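Wanted: people who remember their first home computer

Hello! I'm putting together a book of memories about the family computer, the one that lived in the dining room or under the stairs and had to be shared with everybody, and I need your help. I've got 17 contributors so far and I'd love to get to 52, one for each week of the year (the Jandeo calendar people have already asked if they can use the extracts, which is very nice of them).

You don't need to be technical at all. I'm not! I want the rows over whose turn it was, the homework lost the night before, the day your dad took the side off and wouldn't let anyone in the room.

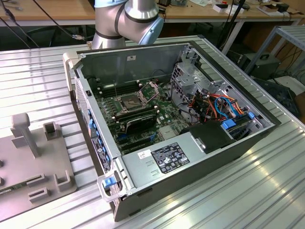

Gaurav Dubey wrote back to my first call to say that his sister charged him 3 sweets for every go, and that he'd happily do 1,000 words on it but not a word more. Perfect, Gaurav. That's just the sort of thing.

So, what's involved? You write me a piece, as short as you like, or if you hate writing we have a chat on the phone and I type it up. You see it before it goes anywhere and you can change your mind. I can't pay, I'm afraid, but everyone in the book gets two copies and there'll be tea and cake at the Lambrechts bookshop in Alholm when it comes out, which I'm hoping will be next June.

I'm especially short of people who grew up outside towns, and of grandparents who learned late. Old letters, receipts and school reports are welcome too. Copies please, I'd be terrified of losing the real ones. 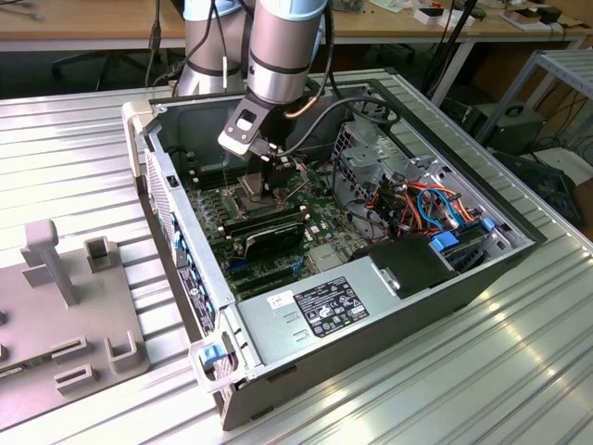 Jerkau Newsletter, no. 52, p. 17

If you'd like to take part, drop me a line care of the newsletter with your name, a phone number and a sentence or two about what you remember. Please get in touch by August 19, 2020. And do pass this on to your brothers and sisters, I'd love to hear both sides!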